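Search this forum Search Advanced search

Skumura rear wing at Lyons - new part or just a different setting?

gurney_flap
Was looking through the trackside shots from Lyons and the Skumura rear wing doesn't match what they ran in August. The mainplane looks flatter in the middle and the endplate has lost the top slot. Team says it is the same wing with less angle. I don't buy that. You can't remove a slot by changing the angle.

pitlane_ray
The slot is taped over. They did the same at Zuscombe two seasons ago when they were short on straight line speed. Look at the edge of the tape on the left endplate, it catches the light.

gurney_flap
Tape doesn't explain the mainplane. The outer sections droop and the center is straight. In August it was a spoon shape, deeper in the center.

Raghda Hamdan
I think you are both half right. The endplate is the old one with tape. The mainplane is new. Tronadeo supplies the molds for that wing and they said in their newsletter that a second set had been delivered to the team. The mounting pylons are in the same place, so they can swap one for the other between sessions.

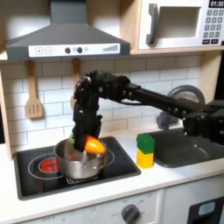 pitlane_ray
Mounting points being the same is a rules thing though, it doesn't prove a new mainplane. What I would look at is the gap between mainplane and flap. If it is tighter toward the tips then it is a new part, because the brackets on the old one were all one size. Shape is easy to misread from one angle. Take the range hood in that picture, narrow at the top and flaring out to a wide lower rim. Shoot something like that from straight below and all you get is the rim, no slope at all. Most of the Lyons photos are taken from low down behind the car, so the droop could be the same kind of effect.

gurney_flap
There is a side shot from the hairpin too. Droop is still there.

pitlane_ray
Then post it.

gurney_flap
It's on the team site, page 2 of the gallery. The paid agency ones I can't repost.

mbellamy_5
Found it. I'm with gurney on this one, the droop is real. I would add that the floor edge is different as well. There is a small cutout ahead of the rear tire that was not there before. If they have changed the floor, the wing would need to change with it, otherwise the balance goes too far forward. A cut in rear wing load on its own would have made the car nervous in the fast stuff and it looked calm to me.
Marisol Bellamy

Raghda Hamdan
The cutout was there in August, it was just painted black. Agree on the balance though.
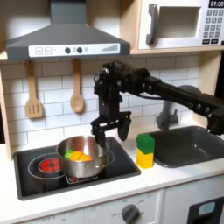 lowdrag111
Does the new mainplane mean they have to run a different flap as well?

Raghda Hamdan
Only if they want the full gain from it. The old flap will bolt on, but the gap would be wrong near the tips and the air would separate there earlier. My guess is they have a new flap ready and are holding it back until they have enough spares.

pitlane_ray
OK, looked at the side shot. I'll give you the mainplane. Still say the trap speed is from the tape. They were over 300 on the straight and nobody near them was using that slot either.

gurney_flap
Fine with that. We'll see which one they bring to Zuscombe.

Last edited by gurney_flap 9/10/22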